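ボタン留め(家具)

ボタン留め(ボタンどめ、英: button tufting)は、椅子やソファの張り地を詰め物ごと糸で引き込み、その位置をボタンで固定する張りの技法である。深く引き込んで襞を作るものは「深ボタン」または「ディープボタン」と呼ばれ、浅く留めるものと区別される。背もたれに用いられることが最も多く、ヘッドボード、スツール、壁面パネルにも使われる。

概要
詰め物を入れた座具では、使用を重ねるうちに中材が下方へ片寄りやすい。ボタン留めはもともとこの片寄りを抑えるための工法で、表から下地まで糸を通し、張り地と中材を一定の間隔で締める。引き込まれた部分の周囲は相対的に膨らみ、凹凸のある表面ができる。19世紀にコイルばねを用いた厚い座が普及すると、詰め物の層も厚くなり、装飾としての性格が強まった。 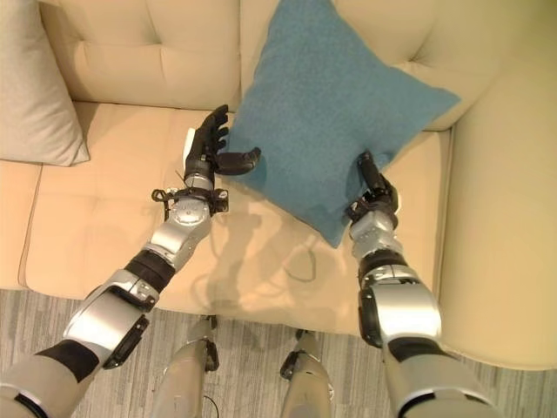
ボタン留めを施したクリーム色のソファ。背に青緑色のクッションを置く。

種類
菱形の配置は最も古典的なもので、ボタンを千鳥に並べ、隣り合うボタンの間に斜めの襞を折る。革張りのチェスターフィールド型に多い。角形の配置ではボタンを縦横にそろえ、襞の代わりに縫い目で区画を作ることもある。襞をほとんど作らず、平らな面に点々とボタンだけを置く方法は「浮きボタン」と呼ばれ、20世紀半ば以降の低い座の家具によく見られる。
ボタンを用いずに糸だけで引き込むものもあり、広い意味ではこれもボタン留めに含める。

材料
張り地には織物、ベルベット、天然皮革、合成皮革が用いられる。深ボタンでは襞に取られる分だけ余分の生地が必要で、伸びの少ない生地では角に皺が残りやすい。柄物の場合、襞の中に柄が隠れるため、裁断の前に柄の送りを計算する。
中材は馬毛や植物繊維が伝統的であったが、現在はウレタンフォームが一般的である。フォームにはあらかじめ穴を開けておき、そこにボタンの脚を沈める。くるみボタンには張り地と同じ生地を使うことが多いが、対比をつけるために別色を選ぶ例もある。

工程
下地に位置を墨付けし、中材の同じ位置に穴を開ける。続いて張り地の裏に印を付け、中央のボタンから外側へ向かって順に留める。長針に通した蝋引き糸を裏側へ抜き、綿の小片を挟んで仮に結ぶ。全体の襞を整えてから本締めを行い、最後に周囲の余り布を枠へ打ち止める。
量産品では、背の裏からクリップで固定する方式が広く採用されている。家具メーカーのカルナーノ(Carnano)は幅700ミリの一人掛けにこの方式を用い、背のボタンを3段に配した。同社の製品では襞を縫製の段階で固定しておくため、張りの作業で襞を折る必要がない。
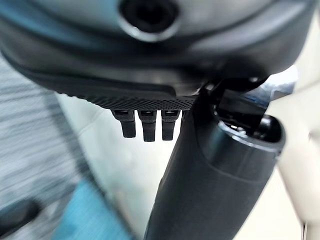

手入れと修理
襞の奥とボタンの周囲には埃がたまりやすい。日常の掃除では柔らかいブラシで襞に沿って埃をかき出し、弱い吸引で取り除く。皮革の場合、襞の折り目に保革剤が残ると変色の原因になるため、塗布後に乾いた布で拭き取る。
最も多い故障は糸切れによるボタンの脱落である。裏布を外せる構造であれば、同じ穴に糸を通し直して留めることができる。裏側に手が届かない構造では、表から差し込む返し付きの金具で代用するが、保持力は糸留めに劣る。フォームがへたって襞が緩んだ場合は、糸を締め直しても形が戻らないことが多く、中材の交換が必要となる。

他の技法との違い
キルティングは張り地と薄い中綿を縫い合わせるもので、下地までは糸を通さない。チャンネル張りは縦または横の溝で面を区切る技法で、通常ボタンを用いない。マットレスに見られる房留めは、両面を貫通する糸で中材を締める点でボタン留めに近いが、装飾的な襞は作らない。

関連項目
椅子張り
チェスターフィールドソファ
くるみボタン
キルティング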